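Cell notebook, bench 2
3 August 2026
Entry: M. Bouzid

Picked up from Ridwan's handover. The arm was back on its mount after the wrist cable was re-routed, but the table hadn't been put back to the standard layout and the fixed camera had been knocked during the work. Spent the morning on the camera and the afternoon on the arm.

Camera first. Loosened the clamp, squared the view to the back edge of the table, tightened it again. Both baskets have to be fully in view with the wall seams showing behind them. Exposure left as Killian had it. Wiped the table down.
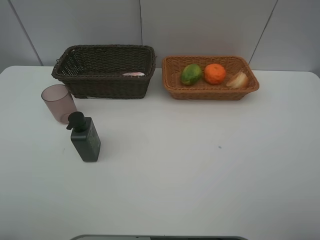

Fixed camera after re-clamping, arm out of view. Dark basket left, tan basket right, cup and pump bottle at front left.

Still a small dark speck on the white, right of centre. Try the plastic scraper on it, no solvent on this top.

Arm next. Homed it twice, both clean. Table height in the config was still 3 mm out from when the Kokstead top was fitted, so anything low got a nudge on the way down. Corrected it and saved as config 149. Old file kept in the same folder, please don't load it.

Cable: the loop at the wrist needs enough slack for a full turn of the last joint. Ran the joint end to end at slow speed, watching the loop, and it didn't snag. Ridwan's new clip is better than the tape. I'd still like a proper sleeve on it, have asked Hakico for a price.

Then moved the arm in over the right-hand side to check clearance to the tan basket rim and to small upright things in front of it. 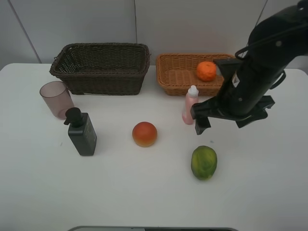 To do
- Fingers: left pad is wearing at the tip. Ailsa has spares in the Sterkonwood box, second drawer. Change both together.
- Gripper cycle check: 500 open/close with nothing in it, log the current. Not started.
- Re-run hand-eye calibration now the camera has moved. Nothing from before today should be used with the new view.
- Mark the camera clamp position with paint pen. Capucine wants this on the other bench too.
- Next full service in September. Killian to book the slot.

Left powered down, e-stop in, key on the hook.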